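Category: Poetry > Form and Metre

Does a sonnet need a turn?
Posted 08/02/2021 by Raymonde Tremblay

I've been reading Niritz, the Brarnitz paperback, and number 13 has no turn that I can find. Fourteen lines, proper rhymes, same thought all the way down. Is it still a sonnet?

1. sokol_reader
Yes. Fourteen lines and a rhyme scheme will do for me. Plenty of older ones barely turn either.

2. Heteo
Disagree. Without the turn it's a fourteen-line poem. Look at line nine again though, the tense changes.

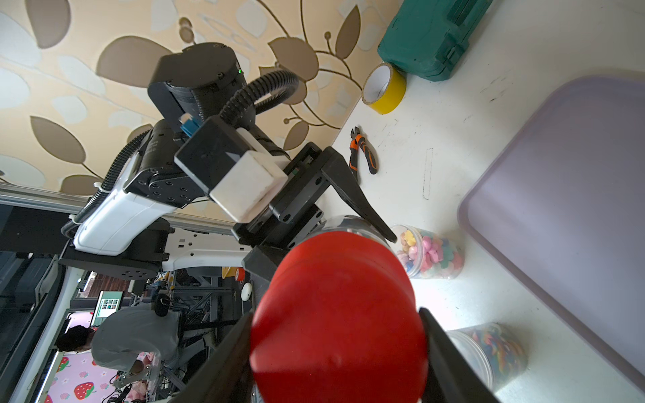
3. Raymonde Tremblay
I looked. "Was" becomes "is", but he's still on about the river. I wouldn't call that a turn.

4. inkwell200
A change of tense can be enough. Read it aloud and slow down after line eight. The translation may have flattened it as well.

5. Heteo
Which translation is it? Mine has "but now" there, and that settles it for me.

6. Raymonde Tremblay
The first one. No "but" in mine. I'll try the library for the other.

Recent threads
Half-rhyme in ballads
Learning long poems by heart
Best cheap anthologies
Where to break a line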